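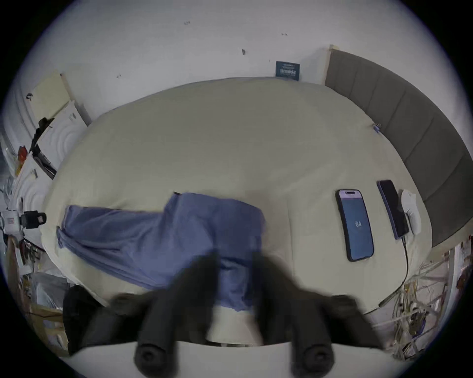
The bedroom at Rirken, mid-grab. Phones and mouse model's own.

The Rirken open day runs once a year in January, and to get to it you take the 77 bus to the Nader business park and then walk the wrong way around a pond. I can recommend the right way around the pond, which I found on the return trip. The company has the second floor of the Cadwaladr building, above a firm that sells commercial carpet, and the stairwell smells accordingly.

I had signed up for the afternoon slot under the heading "Teaching by Hand." The morning slot was "Teaching at a Distance" and had filled up within a day, presumably because it involved a headset and a pair of control sticks. Ours involved laundry.

At the door they give you a lanyard, a pair of blue shoe covers and a sheet of rules, and then you stand in a hallway with a dozen other people in blue shoe covers and try to look like an investor. The coffee came out of a Grolevetti machine with a touch screen and a long menu. It was the only fully automatic thing I saw working without a person attached to it, and it gave the man in front of me hot milk.

The idea behind the place is easy enough to explain. If you want a robot arm to fold a shirt, one way is to write down every move in advance, and people have grown old doing that. Another is to have a person do the job over and over while everything gets recorded, and let the software work out what the person was up to. Rirken does the second kind. Some of it is done by remote control, with an operator in one room steering arms in another. The rest is done with a gripper you carry in your own hand, with a camera on it, so that the fingers you see in the recording are the same sort of fingers the robot will have. Your own hand, with all its unfair advantages, is shut out of the business.

Our guide put it more briefly. "You do the chore, but worse," she said.

I had expected benches and safety glass. What they have is more like a small apartment furnished by someone who was told about apartments over the phone. The bed has a gray padded headboard, rather a nice one, and a cream sheet. The washing machines are in the same room, a few steps from where you would sleep. I have paid rent for worse.

We watched an operator work on a piece of blue cloth on the bed for quite a while. Cloth is apparently the thing that makes engineers in this line of work go quiet. A mug is a mug whichever way you set it down. A shirt dropped twice is two different problems, and the gripper has only its two fingers to solve them with. She would reach in, pinch, lift, look at what came up, and let go again. I noticed she tilted her whole upper body to turn the thing a few degrees, the way people lean when they are steering a car in a video game. I asked whether that got tiring. She said her shoulder had opinions.

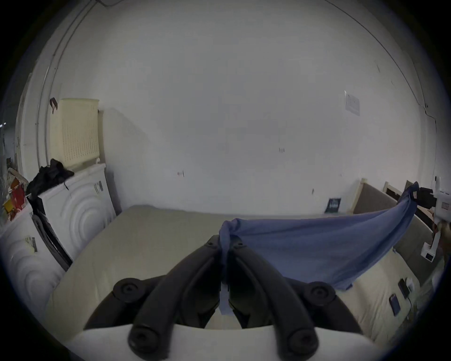
STOP 2: THE STRETCH

Getting the cloth off the bed was only half of it. The far end was held in a black clamp by the headboard, on a white device, and the exercise was to draw the near end out until the cloth was pulled tight between the two. With hands, a two-second job. With the gripper it calls for a decision about where to pinch, and most of the discussion in the room was about exactly that. Too near the edge and it slips. Too far in and you have a knot of cloth in your fingers and a wing flapping off to one side.

A fellow visitor in a very good coat wanted to know why they didn't tidy up first, with things lying about on the bed and a laundry basket on the windowless side of life over by the washers. The guide said that homes look like that, and a robot that has only ever seen a bare room will be no use to anyone who lives in one. I thought of my own bedroom and felt, for the first time, that it might have scientific value.

She also told us that a finished set for one task is 989 recordings, and that a day's work for one operator is 182 of them if nothing goes wrong. Someone asked what goes wrong. Static, she said. Also lunch.

Bad takes are kept, by the way, but in a separate pile. If you fumble and then recover, it may still go in with the good ones, as the recovery is worth having. If you fumble and swear, it goes in without the sound.

STOP 3: THE TABLE

Last on the route was the folding table, covered in a pale green cloth with a T-shirt spread out on it. There are marks in red on the wall behind, an arrow toward each side and a handwritten 1.23, and I spent an embarrassing amount of the talk wondering 1.23 what. By the time I had decided to ask, we had moved on to sleeves.
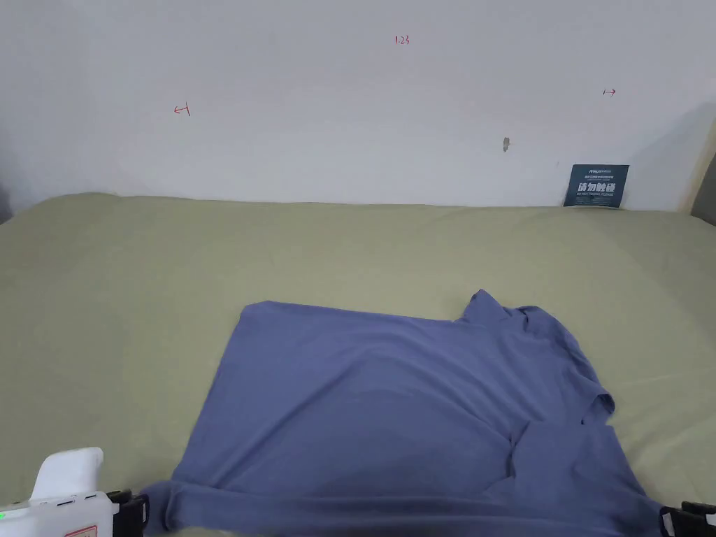
Folding, early stages. The sign at the back says DO NOT TOUCH in two languages, and the shirt was being touched throughout.

Visitors were allowed four minutes each with a practice gripper at a side table. It is lighter than I expected and wider than my brain believed. My first try missed the shirt altogether and closed firmly on nothing. On the second I got a good grip on the tablecloth as well, and began folding both. The operator next to me said that was a common one, in a tone that suggested it was not so common.

By the fourth minute I had something like a rectangle, if you were generous about corners. A boy of nine or ten went after me and did it in two moves – he had worked out that you can drag the hem across instead of lifting it, and they asked if he would mind doing it again with the recorder on. They did not ask me.

Practical notes, for anyone thinking of next year. The tour is free but you have to book. Wear shoes that fit under the covers. There is a coat rack, though the hooks are few. Photos are fine except of the screens in the control room. The last 77 leaves the park at 6:10 p.m., and from the Cadwaladr building you turn left at the pond.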